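Storing opened balls back in the can — does it do anything?

Brunton Park Tennis Board > Gear and Stringing > Balls

baselinebarb
Posted Tuesday, March 22, 2022

Question for the gear people. My doubles partner insists that if you put the balls back in the can and snap the lid on after every session, you get an extra two weeks out of them. I say the can is a tube once the seal is popped and you might as well keep them in a sock. She plays twice a week and I'm the one buying the balls, so there is money riding on this. Who's right?

netcord_ned
You are. The pressure is gone the second you hear the hiss. Putting a plastic lid on it keeps the dog hair off and that's all.

Oleksandra Ivanyshyn
I don't agree with Ned. Heat and damp matter too, and a ball in a can in a closet sees less of both than a ball rolling loose in a trunk. I'm not saying the lid holds pressure. I'm saying mine last longer and I've been doing it for years.

netcord_ned
"Mine last longer" than what, though? Did you keep another set in the trunk and bounce them side by side? Every time this comes up somebody has a feeling.

halfvolley805
Ned has a feeling too, he just types it louder.

I use one of those Sovira pressure keepers, the kind with the screw top. Paid too much for it. I think it helps. I would not swear to it in court.

slowcourt_stu
Can I complain about something nearby? Forget pressure, the can is a bad shape to put things back into. Getting balls out is easy. Getting them in, the first ones drop and then the last one sits up near the rim and you have to lean on it. I've got a bucket of 144 practice balls and not one can, and I have never once missed the cans.

baselinebarb
Stu, the rim thing isn't that bad. You hold it over the mouth and let go.

slowcourt_stu
Sure, if the can is standing on something flat and doesn't tip. Try it on a bench.

gridlines_gus
Flat is the whole trick. Ours go on brown paper with blue painter's tape marking it out in boxes, so the can has a place and the balls have a place. The tape isn't perfect, it's got a wrinkle in it. Have a look and tell me the can is a bad shape.

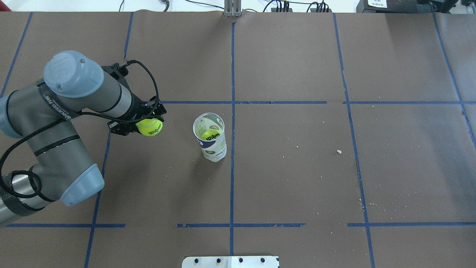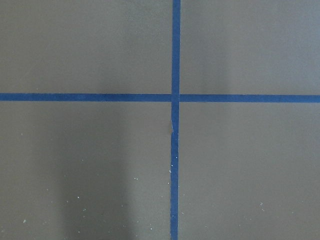
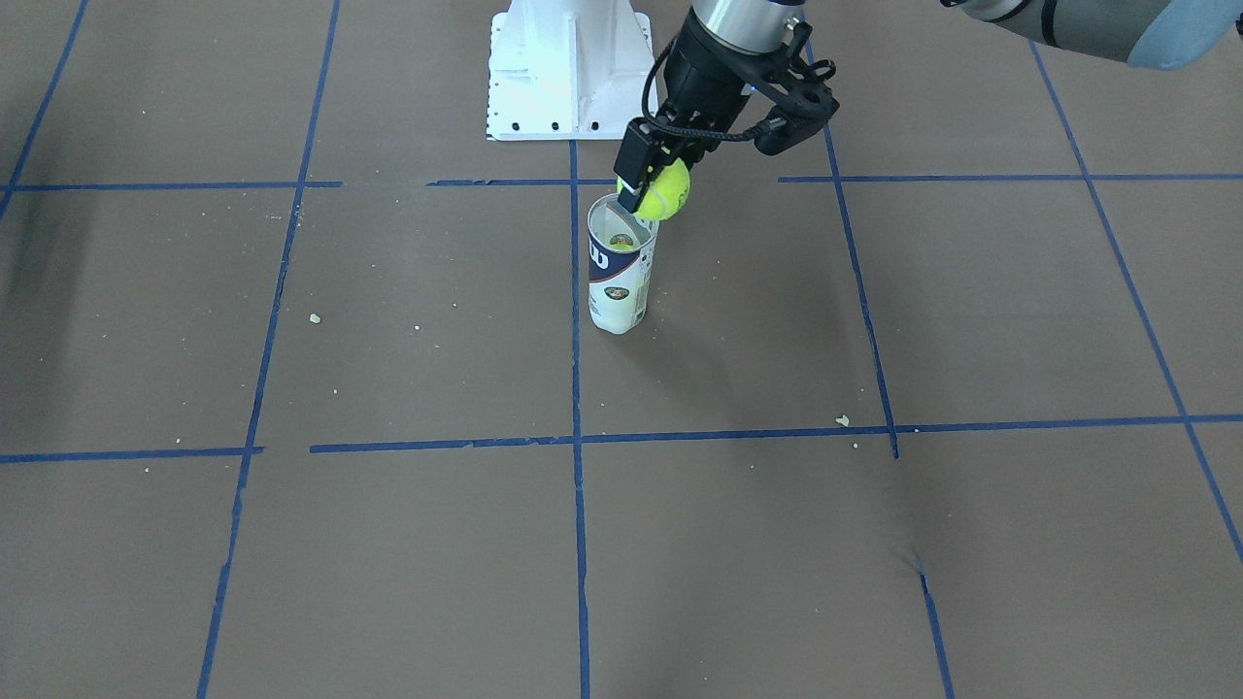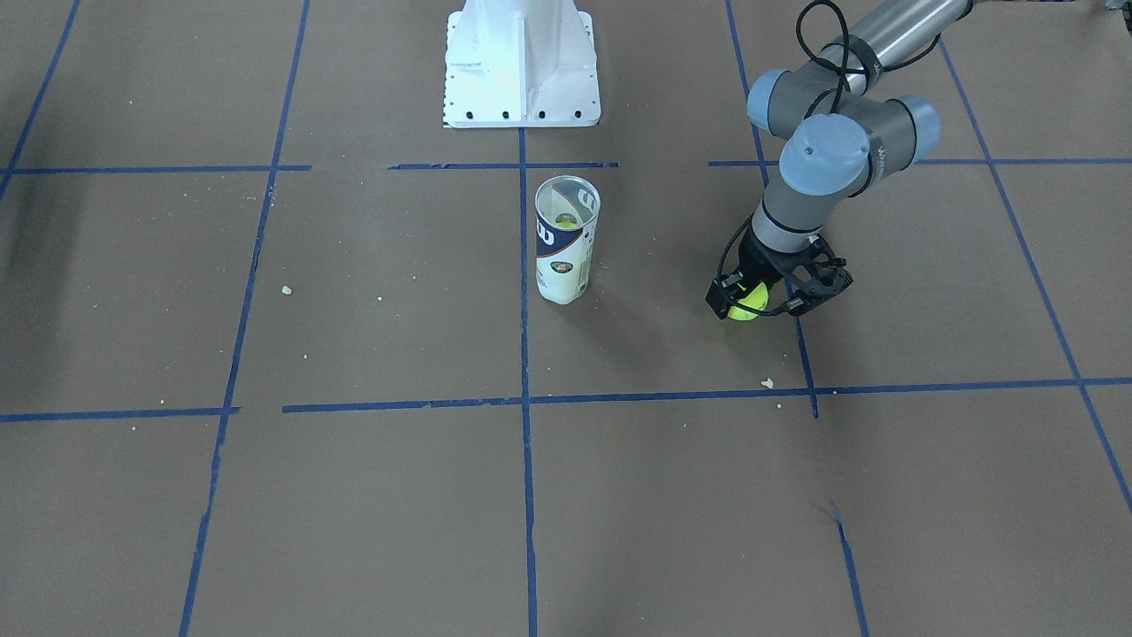
Wilson balls, the can, and the blue tape (second one is tape only)

netcord_ned
Nice tape. What does it prove? In the third one the ball is above the can and not in it. I could hold a ball above a can all day.

gridlines_gus
There's one already inside it, Ned. Look down the mouth.

netcord_ned
One ball near the top of an open tube. With the lid off! So for Barb's question we have learned nothing.

Oleksandra Ivanyshyn
I like the boxes. My garage shelf could use that. But your tape lines don't meet up, Gus, and now I can't stop looking at the crossing in the second picture. The right side sits lower than the left.

gridlines_gus
It's painter's tape, it comes up and goes down again. I'm not laying a court.

halfvolley805
Also there are crumbs on the paper in the last one. Or specks of something. I was told this was a serious gear forum.

slowcourt_stu
I'll give Gus this much, a can standing upright on a flat surface is better than what I was doing, which was clamping it between my knees. I still say bucket.

baselinebarb
Back to my partner please. Is there anybody here who has tested it? Same brand, same day opened, one set in the can with the lid on and one set out?

netcord_ned
There was a guy at the Jernham courts who said he did, with a yardstick against the wall. He dropped them onto concrete and wrote it all down. I asked to see the numbers and he changed the subject to his Zister strings.

Oleksandra Ivanyshyn
Then do it yourself, Barb. Open two cans, put one set back and leave the other in your trunk until May. I'll do the same and we can compare.

netcord_ned
And who checks that you both drop from the same height?

baselinebarb
Fine, I'm in. I'll use a tape measure and shoulder height on the garage floor — Ned can come over and hold the tape if he's that worried. My partner says she already knows the answer.

netcord_ned
So did the yardstick guy. What time?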